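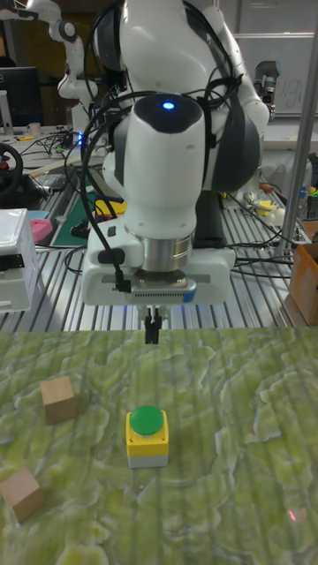

A push button on a green tabletop.

1/ A small thread about push buttons, and mostly about the one at the pedestrian crossing near my home in Priltham. I have now lived here for 8 years and I think I have spent a whole season of my life waiting at this crossing.

2/ In the town where I grew up, the crossing light changed by itself. You stood and you waited. When I came here, I did the same. I stood very politely on the corner and the cars kept going, until an old lady reached past me and pressed the button without saying a word.

3/ After that I became a person who presses. I press one time, firmly. My neighbor presses many times, like he is sending a telegram. We arrive at the other side at the same moment.

4/ In May the city changed the signal box on Clendis Street. Before, the wait was short in the evening. Now it is long all day, and people have started to cross on red, also parents with strollers. This worries me more than the waiting itself.

5/ So I wrote to the city. The form has a field for the number of the signal pole, which I didn't know existed. It is on a small plate at knee height, on the side of the road, not the sidewalk. Ours is 2095. If you want to complain about your own crossing, look for the plate first.

6/ The form also allows only 603 characters. My first letter was much longer, with a paragraph about my childhood. I removed the childhood.

7/ They answered on Thursday. Very kind message. The signal is now timed together with the one by the Nandent pharmacy, so that buses don't stop 2 times in a row. I understand this, I also take the bus. But I asked if the evening can be different, when there are almost no buses. No answer yet.

8/ My cousins visit us every Crăciun and they laugh at me, because I stand at the red light at eleven at night with no car on the street. My daughter is watching, I tell them. She is in bed at that hour, so it is a weak argument.

9/ One question for people who live near the school. Does your button make the ticking sound for blind people? Ours made it before the change in May and now it is silent. I want to put this in my next message, and I would like to know if it is only our corner.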